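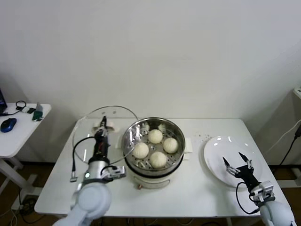
Bun demo at the Plovow open day, October. Four in the basket, plate waiting.

Went to the Plovow open day expecting to be annoyed. Was annoyed, a bit. Came home and changed my mind about half of it, so this is going up fast before I change it back.

The pitch first. Two arms, one steamer, buns onto a plate. That's the show. Cleiton Amaral ran the afternoon session and kept the talking short, which I liked. Project is called Kukix. He said they'd logged 2,758 attempts on the steamer task since spring and 1,154 of those got every bun onto the plate without a person stepping in. You can do the math. Less than half! And he put that on a slide, in big type, in front of people who might give him money.

More of that please. I've sat through Mimenis demos where every clip is the good clip and the music tells you how to feel. Give me the bad number.
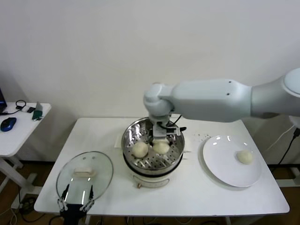

One bun on the plate, two still in the steamer.

Now the complaint. It's slow. Really slow. A guy behind me said his grandmother would have fed the whole room by now, and people laughed, and fair enough. But I think grandma is the wrong thing to measure against, and it's the comparison everybody reaches for. She had sixty years of practice and skin that told her when to let go. The arm has two fingers and a guess.

And a bun is a mean thing to hand a robot. Squeeze it and it's ruined. Don't squeeze it and it stays put, or drops. Then there's a lid, which is glass, so half the time cameras don't know what to make of it. I'd take this over another robot stacking blocks. Blocks don't care.

Lamduan Phromma was next to me, she cooks for a school kitchen, and she asked the only good question of the day. Who cleans it? Not the steamer, the arm. Flour and steam and starch get into everyting, she said, and she pointed at the joints. Amaral said they wipe it down. She said wipe it down with what. He didn't have much. Crumbs on the table already and this was a demo, not a lunch rush.

That's my real gripe with the whole field, not just Plovow. The grabbing gets all the love. Cleaning, jams, the bun that sticks to the tray, that's what a kitchen is. Paiva at least had a mop-down routine in their talk last year. Boring talk. Best one there.
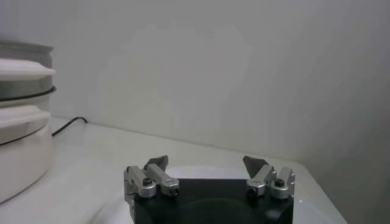 The gripper up close, fingers open.

Got a closer look at the hand later. All those little blocks and bolts. Every gap in there is somewhere for dough to go. Put a cover on it, put a glove on it, I don't care, but somebody has to think about it before it goes near kids' food. Kaede Furukawa, who does the hardware, told me a washable sleeve is on the list. How far down the list? She made a face.

So do I want one in a school kitchen? No. Not yet, maybe not for years. Do I want them to keep going? Yeah, I do. Lamduan's wrists hurt by two in the afternoon and she'd hand over the steamer tomorow if the thing could be trusted and hosed off.

They're doing another open day in the spring. I told Amaral to bring a sponge.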